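Plenia Control Suite: Operator and Set-Up Guide
Section 6. Camera Registration and Grasp Planning

6.1 Scope

This section applies to tabletop workcells that run the Plenia planner with a fixed overhead camera and a wrist camera. It covers the registration of the camera views to the table, the creation of the object list, and the first planned grasp. Mechanical mounting and wiring are covered in Section 4. Operators who have upgraded from the Millov driver package must complete Section 5 before continuing, as the older driver writes its camera settings to a different folder.

6.2 Before You Begin

Confirm the following:

The controller reports state READY and no fault is shown in the status bar.
The emergency stop has been tested during the current shift.
The operator is logged in with the Set-Up role. The Run role can view the pages in this section but cannot save changes.
Port 1743 is open between the controller and the planning computer.

CAUTION: Registration moves the arm. Keep hands and loose clothing clear of the table until the status bar returns to READY.

6.3 Registering the Overhead View

1. Open Perception, then Views, and select Overhead.

2. Set the exposure to Manual. Automatic exposure changes the apparent edge of pale items on a white surface and must not be used during registration.

3. Select Find Table. The software draws an outline on the live view. Drag any corner that does not match the edge of the tabletop.

4. Place the objects that will be used in the task. Leave space between them where possible. 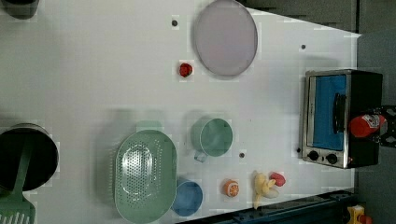
5. Select Capture Background, then Segment. Each detected object receives a colored mask and a temporary number. Temporary numbers are assigned again at every capture and should not be referred to in task scripts.

6. Review the masks. Merge any object that has been split in two, and delete masks that cover holes or marks in the table surface.

7. Assign a class name to each remaining mask. Use the names in the site object list. If the list has no suitable name, choose Other and enter a note; the site administrator will add the class at the next review.

8. Select Save View.

NOTE: An object held by the gripper at the time of capture is stored as part of the arm and is left out of collision checking on the table. Release all objects before saving the view that will be used for planning.

6.4 Checking for Blocked Views

The planner uses the last saved view for any area that the arm covers. If the arm stays over the same area for longer than the time set in Stale View Limit, the planner stops and displays message 357, VIEW BLOCKED.

1. Move the arm to the position it will hold at the start of the task.

2. Open Perception, then Coverage. Areas hidden from the camera are shaded.

3. If a shaded area contains an object needed in the first two steps of the task, choose a different start position or add a second view.

4. Check that cables attached to the arm are included in the arm mask. Select Arm Mask, then Widen, and repeat until the outline includes them. A cable that is left out may be listed as an unknown object and will block nearby paths.

5. Save the coverage map.

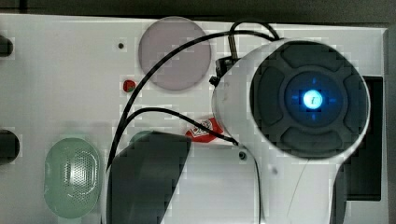
Roya Karimi has submitted the following remark on this procedure: "The Widen button should be used sparingly. At our site it was pressed until the message went away, and by then the mask had covered a third of the table. The planner then treated everything under it as out of date." Widen enlarges the mask by a fixed margin at each press. Select Reset Mask to return to the factory outline.

6.5 Registering the Wrist View

The wrist view is used during the final approach. It corrects the position supplied by the overhead view and does not replace it.

1. Select Wrist under Perception, then Views.

2. Open the gripper fully. The fingers must be visible in the wrist view during this step, since their outline is used as the reference.

3. Select Learn Fingers and wait for the message FINGERS STORED. The process takes about 2 minutes.

4. Move the arm above the table in Hand Guide mode and stop at the usual approach height.

5. Select Match Views. The software pairs objects seen by both cameras and lists the result. Objects with no match are shown at the top of the list.

6. Correct any wrong pair by selecting both entries and choosing Swap. Objects of similar color are the most common cause of wrong pairs.

7. Select Save and Link.

CAUTION: Do not run a planned grasp if the link status is yellow. Message 838, LINK INCOMPLETE, is a warning only and does not stop the arm.
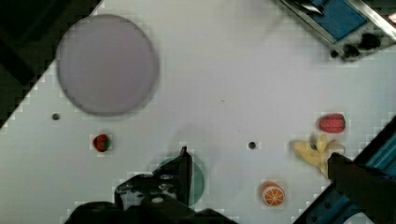 According to Farzad Nazari, message 838 ought to stop the arm by default, and the present arrangement places too much reliance on the operator reading the log. Sites that share this view may set Treat Warnings as Faults to On under System, then Safety Options. The setting applies to all warnings and cannot be limited to one message.

6.6 First Planned Grasp

1. Set the speed limit to Low.

2. Open Planning, then Single Grasp, and choose an object that stands clear of its neighbors.

3. Select Preview. Check the full path on the screen, including the return.

4. Hold the enabling switch and select Run.

5. If the grasp point is off center, release the switch, repeat 6.5 from step 4, and preview again before running.

Record the accepted settings on Form C and file the form with the workcell log. For multiple grasps and task scripts, see Section 7.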